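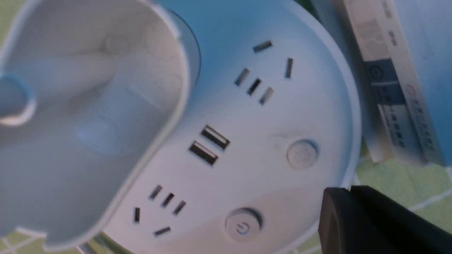

Item 1. Round power strip on the bench, two outlets and two USB ports.

Pre-purchase inspection, second arm station
Inspector: Frida Skov
Budget owner: Tove Damgaard
Date: 15 August 2020

1. Outlets at the station. Checked.
Comment: Both outlets have five holes. Please write the plug type on the order to Movetti, so we do not pay again for adapters.

2. Power button within reach of the operator. Open.
Comment: I ask for a separate emergency stop in the budget. A button on a power strip is not a stop button.
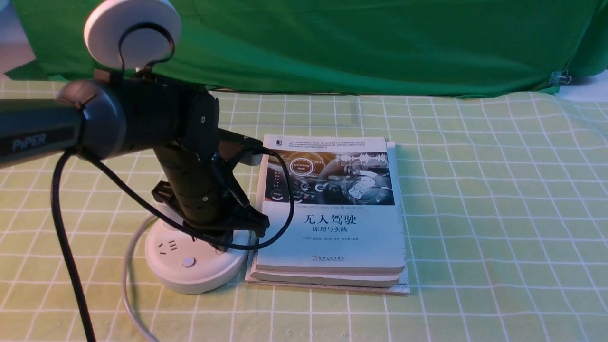 3. Cable management. Not passed.
Comment: The quote from Gendura is 2878 for the station and it does not include cable guides. I think we must add them before we sign. On the present arm one thick black cable hangs down from the horizontal part, and another makes an arch over to the gripper. With a second arm beside it, such cables can catch. Ask for 16 clips and one spare cable set.

4. Work surface. Passed with remark.
Comment: The cover must lie flat and be fixed at the corners. Draretska can deliver a fixed mat in November, the price is not confirmed.

5. Spare gripper fingers. Open.
Comment: I suggest to buy two pairs with the arm, as a later order has a delivery time of 9 weeks.
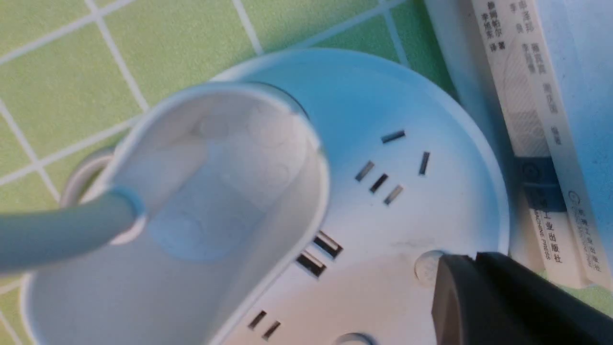

The same delivery time is valid for the wrist cables, so these should go on the same order. Tove will decide if the spare parts are paid from equipment or from maintenance.

6. Inspection repeated after installation. To be planned.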